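Home Coaches Ferries Passes Luggage Timetables Help Contact

Bultska Overland Pass

The Bultska Overland Pass is a single ticket for the coach and ferry route between Gralteo and Storkulstead, by way of Tannous. You buy it once, pick a start date, and travel in one direction with as many stops as you like until it runs out. The pass is valid for 60 days from the first leg you use, not from the day you buy it.

The whole route is 252 miles. Without stopping, you can do it in one long day if you take the first coach out of Gralteo. Most people who buy the pass break the trip in Tannous, where the coach station and the ferry dock are a short walk apart.

What the pass covers

One seat on each coach leg from Gralteo to Tannous, one foot passenger place on the Tannous ferry, and one seat on the connecting coach to Storkulstead. You may get off at any marked stop and get back on a later coach. Going back the way you came is not covered. If you want to return, you need a second pass or a regular one-way ticket from the driver.

Seats are not assigned on the Gralteo to Tannous leg. They are assigned on the connecting coach, and your seat number is printed when you check in at the dock. If you travel as a group, check in together.

Luggage

Each pass holder may bring one large bag for the hold and one small bag that fits under the seat. Bikes go in the hold if there is room — call the day before to reserve a space. Surfboards and skis are charged as a second bag. The hold is locked between stops, so keep medicine, papers and anything you need on the road in your small bag.

Food on board

There is no food for sale on the coaches. The ferry has a counter with hot drinks, soup and sandwiches, open until shortly before docking. You may bring your own food on every leg. Please avoid hot meals with a strong smell on the coach, as the windows do not open. Water can be refilled at the Gralteo and Tannous stations. Fruit and raw vegetables are fine on the coach and do not need to be declared anywhere on the route.
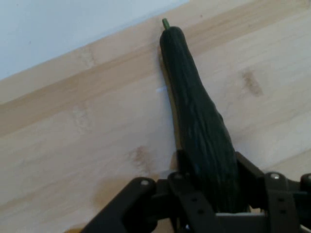 Whole cucumber, stem still on.

How to book

Choose a start date at checkout. You can change it free of charge until midnight on the day before you travel. The pass is sent by email as a code, and the driver will scan it from a phone or from paper. Bring photo ID that matches the name on the pass. We cannot change the name once the pass has been issued.

Reserve your first leg when you buy. Later legs can be reserved from your phone or at any station desk. In June and through the summer the morning coach out of Tannous fills early, and a pass without a reservation does not hold a seat. The afternoon coach is usually easier to get on.

The road and the crossing

The section after Gralteo is highway and quite smooth. After that the coach climbs to the pass at more than 2000 feet and comes down the other side in a long run of bends. If you get carsick, sit near the front and take your tablets before the rest stop at the foot of the climb. The driver will stop at the top if the lot is clear of snow. 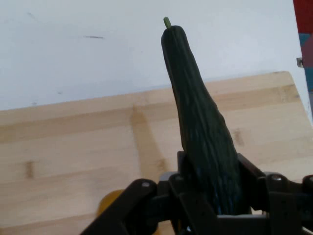
The crossing from Tannous is sheltered for the first half and open for the second. In high wind the ferry may run late or be held at the dock. When that happens the connecting coach waits for it. If the ferry is canceled, your pass is extended by the number of days you lose, and the station desk can rebook you on the next sailing. Hotel costs are not covered, so check your travel insurance.

Wheelchair access

All coaches on the route have a lift and one wheelchair space. The ferry has a ramp and an elevator to the main deck. Please book wheelchair travel at least two days ahead by phone, and tell us the width of the chair. A companion travels on their own pass.

Refunds

An unused pass can be refunded in full up to the day before its start date. Once the first leg has been scanned, there is no refund on the rest. If we cancel a coach and cannot offer another one that day, you can claim back the value of that leg at the station desk or by email. Keep your pass code, as we need it to look up the trip.

Questions

For bookings and changes, ask for Mamta Dubey at the Gralteo desk. For groups, school trips and wheelchair travel, ask for Corina Hämmerli. The phone line is open on the days the coaches run, and you can also text the word PASS to 2808 for a link to the current timetable.

Fares and times on this page were last checked 2020-12-11.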